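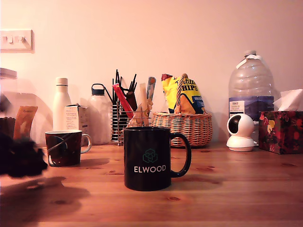 When does the new Nurora coloring book come out, and is there still going to be a free page?

It's out in September, and the free page is up on my downloads page right now, no email sign-up needed.

OK, so that's the short version, and if you only came for the free page you can go grab it and skip the rest of my rambling. But I've been sitting on this news for a while and I'm so happy I get to talk about it!

Nurora is my second coloring book, and it's all night skies. Northern lights, moons, sleepy little towns with the windows lit up, a few foxes (I can't help it, I draw foxes when I'm on the phone), and a whole run of pages that are mostly stars and swirls for the evenings when you don't want to think very hard. There are 59 pages in all. The first book had fewer, and a bunch of you wrote to me saying you'd finished it and were coloring the title page, so I took the hint.

The thing I got asked about most last time was the paper. The first book went through one of those print-on-demand places, and the paper was fine for pencils and pretty sad for markers. I tested a page myself with a cheap black marker and it went through to the fox on the next page, and the one after that. So this time I went with a small printer called Pallent, and the new pages are a lot thicker and printed on one side only. I've been scribbling on the proofs for two weeks. Water-based markers are fine, gel pens are fine, pencils are lovely because there's a little tooth to the surface. Alcohol markers still bleed some, so put a spare sheet behind the page if that's what you use. The pages are perforated too, and they tear out clean if you fold along the line first. I did not fold along the line first on page three, so that one now has a ragged edge and lives on my fridge.

The first print run is 1590 copies, which is a scary number of books for a person who keeps her stock in the hall closet. When preorders opened for newsletter readers only, 563 of them were spoken for before I'd even gotten around to putting the book on the regular shop page. I kept refreshing the order screen and then walking around the kitchen. Thank you, thank you, thank you. If you preordered, you don't have to do anything else. You'll get an email when your copy ships, and if you've moved since you ordered, just reply to your confirmation and I'll fix the address by hand.

If you haven't ordered yet, the book is on Destoreo, same as the first one. I know a few of you had trouble with the checkout there on your phones (the button that slides off the bottom of the screen, yes, I've seen it too). Turning the phone sideways seems to help, or use a computer if you've got one handy. I'm also hoping to have copies in a couple of real-life shops by the holidays, but nothing's signed so I'm not going to name them yet.

Now, the free page! It's called Brøndum, and it's a made-up harbor town at night with crooked houses going up the hill and a big ribbon of light over the water. It took me forever. There are so many roof tiles. I'd start with the sky, because once you've picked your greens or purples up there the rest of the town kind of tells you what color it wants to be. Leave the windows for last and do them in the brightest yellow you own. It prints on regular letter-size paper, and if your printer has a "fit to page" box, check it or you'll lose the boats along the bottom.

You can print it as many times as you like for yourself, your kids, your classroom, your book club, whoever. Please don't sell it or put it up on another site as a download, though. Just send people over here.

I'm also doing the color-along again. Last time 897 of you sent in your finished pages, and I looked at every single one, including the fox in the plaid suit, which I still think about. This time it's the Brøndum page. Color it however you want, snap a picture, and send it through the contact form with "harbor" in the subject line so it doesn't get lost with the shipping questions. I'll pick a few to go up in the gallery and three to get a signed copy of Nurora when the boxes get here. Kids' pages are very welcome, just have a grown-up send them in, first name only.

A couple of quick ones from my inbox. The first book is not going away, and I'm looking into moving it over to the thicker paper at the next reprint. No, there's no spiral-bound version, I priced it and it made the book cost way too much. And yes, I will do a page of just mushrooms someday, I've got the sketches in a drawer.

The color-along stays open until the book ships, so there's plenty of time to get through all those roof tiles.

Posted July 4, 2020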